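Chapitre 4
La pince parallèle : du plan de travail au premier essai de saisie

Objectifs du chapitre

À l'issue de ce chapitre, le lecteur saura préparer une surface d'essai, monter deux doigts opposés sur un corps de pince et vérifier leur parallélisme. Les notions de couple et de transmission présentées au chapitre 3 sont supposées acquises. La commande en effort sera traitée au chapitre 6.

4.1 Présentation du montage

Le projet Ernach, qui sert de fil conducteur à la deuxième partie du manuel, consiste à construire une pince à deux doigts dans un atelier partagé ou dans une pièce du domicile. Le montage peut être mené à bien avec un outillage courant : un jeu de clés hexagonales, un pied à coulisse, une équerre et un fer à souder. Les pièces du corps sont imprimées ou usinées selon l'équipement disponible.

Deux variantes sont proposées. La variante Furnik emploie une vis à pas inversé et convient aux lecteurs qui disposent d'un tour. La variante Carnik repose sur une crémaillère double, plus simple à imprimer, mais plus sensible au jeu. Les exercices du présent chapitre s'appliquent à l'une comme à l'autre, sauf mention contraire.

4.2 Le doigt et sa surface de contact

On appelle doigt la pièce mobile qui transmet l'effort de serrage à l'objet. Sa face intérieure, dite face active, doit rester plane et propre. La poussière d'atelier réduit l'adhérence et fausse les mesures ; on essuiera donc les deux faces avant chaque série de relevés.

La course totale de la variante Carnik est fixée à 100 mm. Le corps assemblé, sans câble, a une masse de 617 g. Ces deux valeurs seront reprises dans les calculs de la section 4.5 et doivent être reportées dans le cahier de montage.

4.3 Préparation du poste d'essai

Les essais se déroulent sur une table dégagée, de hauteur fixe, dont le plateau ne fléchit pas sous la main. Un quadrillage tracé sur le plateau facilite le repérage des positions successives de l'objet. Le poste informatique est installé à l'écart de la zone de mouvement, et les câbles sont maintenus hors de la trajectoire de la pince.

Le choix de l'objet d'essai mérite attention. Un objet monté sur roues se déplace dès que le contact des deux doigts n'est pas simultané, ce qui rend visible un défaut de centrage difficile à déceler avec un bloc posé à plat.
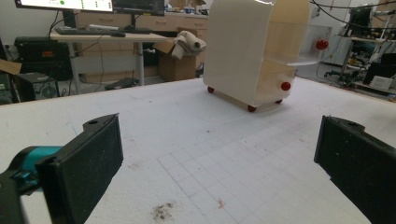 Fig. 4.1. Plateau quadrillé et objet blanc à roues rouges, vus entre les deux doigts de la pince.

4.4 Premier réglage

Placer les doigts à mi-course, puis présenter l'équerre contre chacune des faces actives. Tout écart constaté se corrige à la vis de fixation, par quarts de tour. On procède ensuite à une fermeture lente, à vide, en relevant la position de contact. L'opération est répétée après chaque démontage.

Exercice 4.1. Relever la position de contact des doigts lors de trois fermetures à vide. Calculer l'écart entre la plus grande et la plus petite valeur, puis indiquer si le jeu provient de la transmission ou de la fixation.

Exercice 4.2. Un objet de 154 g est saisi entre deux faces verticales. Établir le bilan des forces et exprimer l'effort de serrage minimal en fonction du coefficient de frottement.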